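Budgeting a second two-arm cell – what did we forget?

mkessel_lab
Sunday, August 14, 2022
We have one bench cell with two arms and want a second running by January. The Grever quote covers the arms, controller and mounting. Grippers come from Ernex. What I don't have is a good number for everything else: table, cables, spare fingers, small parts to practice handovers on. Last time we went 13 percent over, nearly all of it in that column.

torque_ledger
Put 20 percent of the arm price there and stop itemizing. Gripper cables are the consumable. They loop outside the arm and take the wear every time the wrist turns. 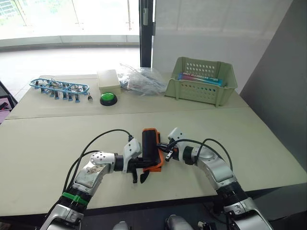 Order two spares per gripper with the original PO. Lead time from Ernex was 13 weeks for us when we ordered them separately.

plnr360
Disagree on the flat 20 percent. Purchasing here rejects any line without a part number. Itemize the cables and fingers, then ask for a small contingency. Also get a Haruna quote for comparison – their wrist is rated for 360 degrees, and the cable kit is included.

torque_ledger
Included, but only the first set. Read the service sheet.

mkessel_lab
Haruna is out, different controller. Is anyone buying tables from Leltberg? One top or two panels?

plnr360
Two. Cheaper freight, and it fits our elevator. Budget half a day for leveling the joint.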